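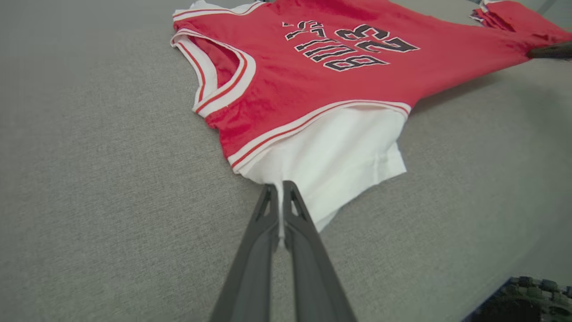
Progress report to the Drakance Fund
Meddale and Flullstead Dialogue Project
October 12, 2021

1. Where things stand

The two sides have met again and have issued another joint statement. It speaks of "a shared commitment to a settlement" and thanks the Fund for its support. We would ask the Fund not to read much into it. The wording is close to that of the statement after the spring meeting, and little happened in the months between.

What has been agreed on paper is a list of 4 subjects for talks: the district boundary, the make-up of the joint council, policing on market days, and the return of families who left the river villages. What has not been agreed is the order in which they will be taken. The Meddale delegation wants the boundary first. The Flullstead delegation will not discuss it until there is a date for the council vote. Both have told us in private that they could be flexible, and both have told us this before.

2. Meetings held this period

Two full sessions took place, one in each town. The Meddale session lasted a day and a half and broke up over the record of the previous meeting, which Flullstead said left out its objection on policing. We went back to our notes and Flullstead was right. The record has been corrected and signed again.

The Flullstead session was calmer, though the senior members of the Meddale side stayed away and sent deputies who had no power to agree anything. Our report at the time called this session "constructive". On reflection that was generous. The deputies listened politely and took papers home, and we have had no written reply to those papers.

The smaller working group on returns has done better. It now has a common form for families to fill in, accepted by both town offices, and the form is in use.

3. Public consultation

We printed 3000 copies of the consultation leaflet and gave out 2000. The rest are still in the Flullstead office, where distribution stopped after a complaint about the map on the back page. A version without the map has been drafted and is waiting for approval from both sides.

Open meetings were well attended in the villages and poorly attended in the towns. People asked mostly about roads, school places and who would pay for the council. Few asked about the boundary, whatever the delegations say about public feeling on it. We would be careful with this too – those who come to such meetings are not always those who vote.

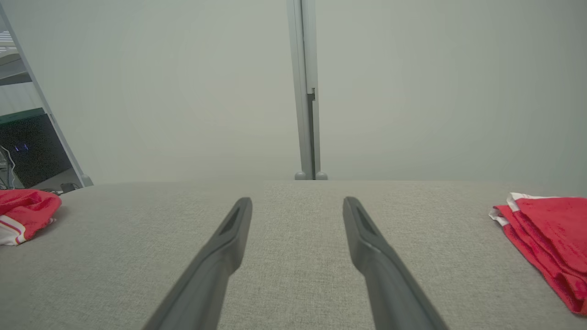

Gripper fingers over a light grey fabric-covered surface.

4. The Gallardo review

Gallardo's outside review of the project reached us last month. It rates progress as "good" against most of the targets. We are grateful, but we do not fully agree. The targets count meetings held and statements issued, and on that measure we could hardly fail. We would like to replace them with measures tied to decisions carried out, such as families returned and joint patrols run, and will send a draft for the Fund's comments.

5. Money

Spending is below plan, mainly on travel and room hire, as a third session was postponed. We do not ask to move the unspent sum to another heading yet. If the session is not held by the end of November we will offer to return it.

6. Next steps

The next session is meant to settle the order of the subjects. We have proposed taking the boundary and the vote side by side, with separate teams. Neither side has refused. Flullstead has asked for the proposal in writing, and it has been sent. Meddale says its senior members will attend, though it has given no names, and we have asked for these before we book the hall.

The revised leaflet and the returns figures will follow with the next report.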